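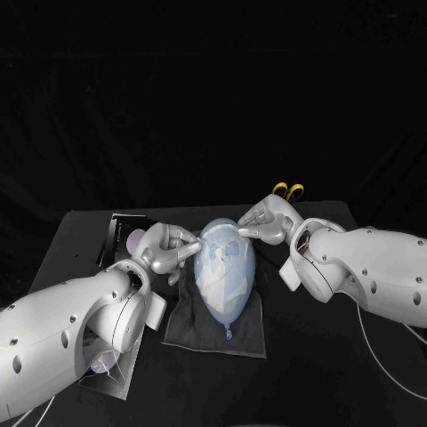

*One index finger on each side, cloth underneath.*

**1/** We finally have written rules for soft-object work on the two-armed setup and I'm far too happy about it. Four pages! It used to be a whiteboard, two contradictory emails and whatever Fergal Sheehan remembered. Thread, with the bits I think other labs might want to pinch.

**2/** Rule one is the cloth. Anything round gets a dark, flat towel under it, laid before the object goes down. Balloons wander on a bare tabletop, and then you spend your afternoon recording a wandering balloon. (Frayed edges are fine. Jörg Diekmann wanted hemmed ones. He was outvoted.)

**3/** Rule two, contact first and force second. Fingertips touch, pause, and only then does anyone ask for pressure. The pause gets its own label in the log. It felt fussy for a week and now I can't imagine reading a log without it.

**4/** Rule three is the one we argued over for days: who may press go. Answer: the person who has done the walk round the table, and they say "clear" out loud. If someone leans in afterwards, you start the walk again. Yes, all of it. Yes, even if it was only Deming reaching for a pen.

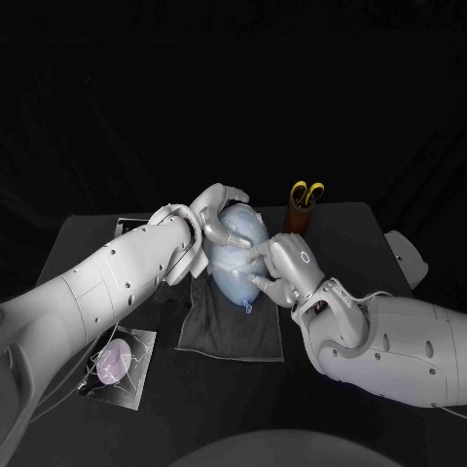 *Left hand over the top, right hand pinching lower down. Scissors handles up in the cup, as per rule five.*

**5/** Rule four: a dent is data. If the skin dimples under a fingertip, note which hand and carry on, so long as you're inside the limit. People used to abort at the first dimple and we lost loads of good material that way. We went back through 1,440 old runs and 200 of them had been stopped for nothing worse!

**6/** Rule five, sharp things. Blades down in the cup, handles up, cup behind the work. Catinca Munteanu wrote this one and it's the shortest rule in the document. I love it.

**7/** Rule six: eye protection for anybody within arm's reach of an inflated balloon, and ask about latex before visitors come into the room. Ask at the door, please. Asking once they're stood next to it is a bit late. The Estelau lot reminded us of this when they visited and they were right.

**8/** Rule seven covers thin film and anything else floppy. Both hands need a confirmed grip before either one lifts, and you keep the lift low. Tears get logged as tears. No swapping in a fresh piece halfway and calling it the same run (we've all done it, I've done it, it stops now).
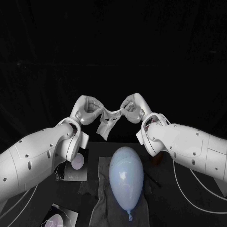 **9/** Rule eight, cables. Check the slack at full reach on both sides before the first run of the day, and again after lunch. Ayman Chraibi has a lovely habit of moving each arm slowly to its furthest point and just watching the cables. We wrote his habit down word for word and it's now section 3.

**10/** What's still missing: a decent rule for when to retire a balloon. By age? By number of touches? We have three opinions and no numbers. If you've got a policy for this, even a scruffy one, I'd be thrilled to read it.

**11/** Next review is in December, once Kunham have tried the draft on their own bench. They handle fruit, so I expect the cloth rule to get a proper going-over. Can't wait.

**12/** Oh, and someone's asked about gloves on the robot hands. Not covered yet! Fergal says no, Catinca says sometimes. Separate thread when they've settled it.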